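Grerdale Outdoor Forum > Clothing and Care
Down jacket gone flat after washing, what did I do wrong?

eichhorn13
8 February 2025

Hello all. I have washed my down jacket for the first time and now the filling sits in small hard lumps near the seams. I used the normal powder, 30 degrees, and let it hang for two days. It did cost me a lot and I would like to save it.

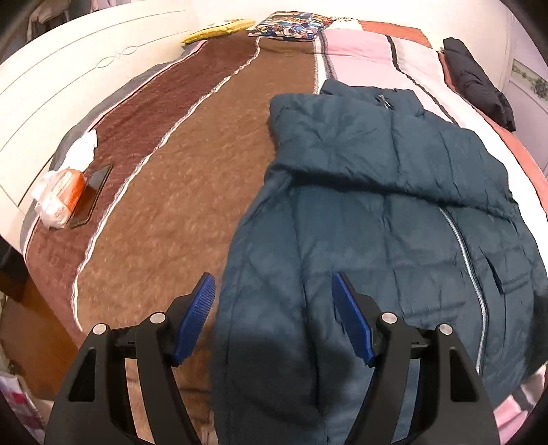

Replies

Imdale_Walker
Hanging is the problem. Down needs a tumble dryer on low heat with two clean tennis balls, and much more time than you think. Mine needed three hours.

eichhorn13
Thank you. I have no dryer at home, but there is a laundrette in the next street. Is the powder also bad?

Heike Tiedemann
Yes, normal powder takes the natural oil out of the feathers. Rinse it again two times without any soap, then dry it as Imdale_Walker wrote. Take it out every 20 minutes and pull the lumps apart with your fingers.

Futon
I do not agree about the special soap. I have used a small amount of ordinary liquid for years and my jacket is still warm. They want you to pay for a little bottle.

Heike Tiedemann
Futon, a small amount of liquid is one thing. Powder stays in the fabric, and this is what he has used.

Knut Lindemann
I would not wash it at all, only clean the collar and the cuffs with a sponge. I have worn mine since August three years ago and it was never in a machine.

Futon
Knut, please stand downwind of me on the next walk.

eichhorn13
I will rinse it tonight and go to the laundrette tomorrow with the tennis balls. I will write again when it is dry.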